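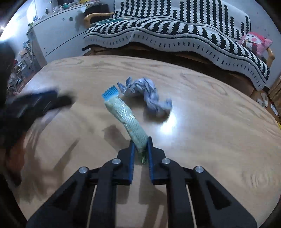
Somebody at the back asked whether 1519 was the price of one gripper or of the pair, and whether the Astthorpe people would take it in installments.

It was for the pair, I said, and no, they would not. I had the Kvaran quote folded in my cardigan pocket as well, and I'll admit I had read it so many times over breakfast that the crease had gone soft. Kvaran wanted 3000, but that came with spare pads and 2 years of repairs, and anybody who has ever owned a washing machine knows how a person can lie awake over a thing like repairs!

We had 100 left over from June -- the good tin, my mother would have called it -- and the rest was promised by Herham, who promise very nicely and pay when the plums are ripe. So we put the kettle on again and went back through the columns, pads and pins and postage, until the voice at the back wondered if Ovetti might rent us a pair through the winter. I wrote that down and underlined it.

Get new stories by email. Unsubscribe at any time.

Contact | Copyright 2019 | Back to top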